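Advice > Around the House > Pests > Clothes moths and carpet beetles

Keeping clothes moths and carpet beetles out of the linen cupboard

By Salim Rweyemamu, Stesness Home Services

Most of the calls we get about holes in clothing come in June, when people pull out their winter woollens and find the damage has already been done. The adult moths you see fluttering near the wardrobe don't eat anything. It's the larvae that chew, and they like dark, quiet spots where things sit for months without being moved.

Work out what you have first. Clothes moth larvae are small and cream coloured, and they leave silky webbing or little tubes behind on the fabric. Carpet beetle larvae are brown and bristly, and you will usually find their shed skins along skirting boards or in the corners of drawers. The treatment is much the same for both, but beetles wander further, so you have to clean a bigger area. If the insects are in the flour or the muesli, you have pantry moths, and nothing on this page will help much.

Empty the whole cupboard. Doing one shelf at a time just gives them somewhere to go. Shake each item outdoors, over a pale sheet if you have one, and check seams, cuffs, collars and under pocket flaps. Anything badly eaten should go in a tied bag and straight into the outside bin.

Sort what's left by what it can stand. Cotton and linen can usually take a hot wash, 60 degrees if the label allows. Wool, silk and anything with feathers should go in the freezer. Seal it in a plastic bag, squeeze out the air and leave it at minus 18 for at least a week. Thick quilts need two weeks, as the cold takes a long while to reach the middle. Let the bag come back to room temperature before you open it, or you'll get condensation on the fabric.

Plain cotton isn't really food for them, but they will chew through it if it has sweat, food or body oil on it. Cotton and wool blends get attacked more often than people expect. Check the fibre label before you decide something is safe to put back.

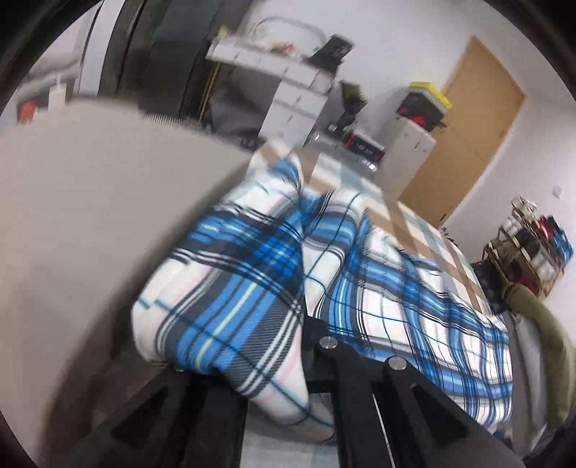
Plaids and other busy patterns can hide small holes. Hold the fabric up to a window.

While the shelves are bare, vacuum every surface with the crevice tool, including the underside of each shelf and the gap behind the skirting. Pull up any loose carpet edge and do that too. Empty the vacuum outside as soon as you finish. Then wipe the shelves down with warm soapy water and leave the doors open until everything is completely dry.

Cedar blocks and lavender bags smell nice. They may put off a few adults while they are fresh, but they won't kill larvae that are already there. I wouldn't rely on them for a good coat. Sticky pheromone traps are more useful, though they only catch male moths and do nothing at all for beetles. Treat them as a way of knowing whether you still have a problem – one trap to a wardrobe is enough. Write the date on it and replace it when the packet says to.

For storage, use zip bags or tubs with a lid that clips down properly. Clean everything before it goes away. A jumper worn once and put back is far more attractive to larvae than one straight from the wash. Cardboard boxes are no good, as the flaps never close tightly and beetles walk straight in.

If you keep finding larvae after all this, look for a source outside the cupboard. Common ones are old bird nests under the eaves, a dead mouse in the wall, pet hair under a heavy couch, and felt pads inside a piano. We had one house in Skemetport where the beetles were coming from a sparrow nest above the bedroom ceiling. The owners had washed their blankets four times before anyone looked up there.

Have old nests taken out once the birds have finished with them, and check the local rules first if you're not sure of the species. Wear gloves and a mask, and block the gap with mesh afterwards.

Surface sprays are a last resort indoors. If you do use one, read the label, keep it to cracks and edges, and never spray clothing or bedding unless the label says you can. Keep cats and fish well away.

Check the cupboard again a month later, then at every change of season.

Last updated January 17, 2026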